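Stovon moves table-clearing work to simulation first, staff to follow robots on site

February 25, 2023

Stovon, the contract cleaning company that services furnished rental apartments for Mandetti, will begin using two-armed robots to clear and reset dining areas at its Gratside building in March. The company told staff this week that no positions will be cut during the trial, but that several jobs will change.

The trial covers 90 apartments out of the 776 that Stovon cleans for Mandetti. The robots will handle the living and dining room only. Bathrooms, beds and kitchens stay with the existing crews.

Shahnaz Begum, operations manager at Stovon, said the dining table was chosen after supervisors timed each part of a turnover clean last year. Clearing what guests leave out, wiping the top and putting the tableware back took longer than managers had expected, and it was the part cleaners most often had to redo after inspection.
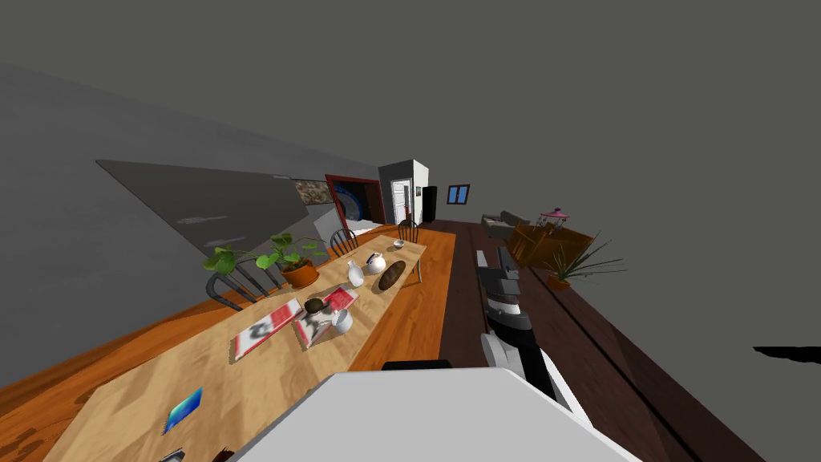

Two Stovon cleaners, both with long experience at Gratside, have been moved off the floor to work with the software team at Wanigasekara, the supplier. They spend their shifts in a simulated apartment, marking which items should be moved, in what order, and which should be left where they are. A dining table there may hold a teapot, a vase and a potted plant along with a tablet and a couple of open magazines, and the cleaners decide what counts as decoration and what counts as something a guest left behind. One magazine lies partly under other things, a white cup next to it, and the arms have to be told whether to lift the cup first or leave the pile for a person.

Nusrat Amarasinghe, one of the two, has cleaned at Gratside for six years. She said the new work is easier on her back and harder on her eyes.

"I know where a cup goes without thinking," she said. "Now I have to say it in steps, and then watch it done wrong and say it again."

The team had completed 3236 simulated clears by the middle of this month. Begum would not give a success rate. She said runs that end with an item tipped over or left in the wrong place are reviewed by a cleaner before the software is changed.

When the robots arrive on site, each will be assigned an attendant from the current crew. The attendant opens the apartment, picks up anything fragile or personal, starts the machine and checks the room afterward. Attendants will be paid at the lead cleaner rate for those hours. Training takes 30 hours and is paid.

Some cleaners have asked what happens to their targets. At present a crew is measured by apartments finished per shift. Begum said that count will be suspended for anyone working alongside a robot until the trial ends, and a new measure will be discussed with staff before it is used.

Lost property is also still being settled. Cleaners now log items themselves and carry them to the front desk. Under the draft procedure, the robot will not touch phones, tablets or papers, and the attendant will log them before it starts.

Mandetti will notify guests by email before checkout. Stovon said applications for the attendant positions are open to all Gratside cleaning staff, including part-time workers.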